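Workshop Notes — the arm build

Fast one this time, I'm typing between jobs and the bench needs clearing before the evening crowd gets in.

For anyone new: a few of us at the Fluvstead shared workshop have been building a home-brew controller for a secondhand arm. The long goal is a helper that can run the old Clostgate press while a person feeds it. Short goal, for months now, is much smaller. Grab a lever. Move the lever. Let go without wrecking anything.

We do every task in the simulator first. House rule since October, when a bad joint limit sent the real arm into its own bench clamp and we paid 98 dollars for a new gripper finger. Vilho Leinonen drew up the sim room and I did the lever model from caliper measurements, two evenings, one of them wasted because I had millimeters and inches mixed up. Handle pivots where it should now. Friction is still a guess.

Where we are with the approach move. Gripper comes in from above, fingers pointing straight down and open, stops just over the grip, then drops and closes. Coming in from the side looked easier on paper but the wrist kept wanting to flip over, and you don't want to be near a wrist that flips.
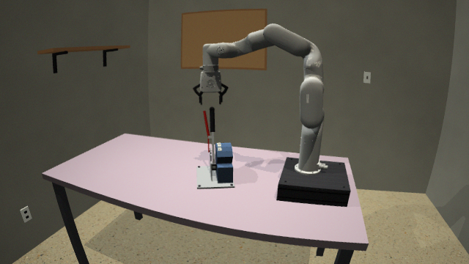 The drop is the touchy part. Too shallow and the fingers pinch the round top of the handle and slide right off. Too deep and they get down near the bracket and the red rod, and the solver has a fit. We settled on a fixed depth for now, measured from the top of the grip, with a slow last stretch. Ugly but repeatable. Vilho wants to do it with contact sensing instead and he's probaly right, but I'd like one thing finished before we start the next.

Numbers, for those who keep asking. We let it run over the weekend with the start pose nudged a little each time. 1,569 tries in all. Left it on the shop computer with a note taped to the monitor, thanks for not shutting it down. I haven't sorted the failures yet so no success rate in this issue. The ones I've watched are mostly the handle slipping during the pull, with a handful where the arm never got to the start of the drop at all. Those second ones look like a bug in my reset code and nothing to do with the grip.

Other bits —

The Wotard branch of the code is now the main one. If you have an old copy, delete it and pull fresh, don't try to merge. I tried. Lost a whole Saturday.

Gripper speed is capped at 58 percent in the config. Please leave it there. If you need it faster for a test, change it in your own file and not the shared one.

The real lever unit still has to be bolted down. Lahtinen has the plate drilled but we're short on screws that fit, so if you've got a coffee can of odds and ends at home have a dig through it. Button heads would be best, pan heads fine.

Also the emergency stop on the real arm has been moved to the left side of the bench at knee height. Try it once before you power anything up. Yes, everyone, even if you were here when we wired it.

Next build night is open to anybody, no robot experience needed, we mostly need hands for cable dressing and somebody patient enough to watch replays and write down what went wrong. Bring safety glasses if you own a pair, the shop ones are pretty scratched up. Side door sticks so give it a shove.

If the screws turn up we'll try the first slow pull on real hardware that night, power turned way down and one person on the stop. If they dont, it's more sim runs and I'll finally fix the reset code.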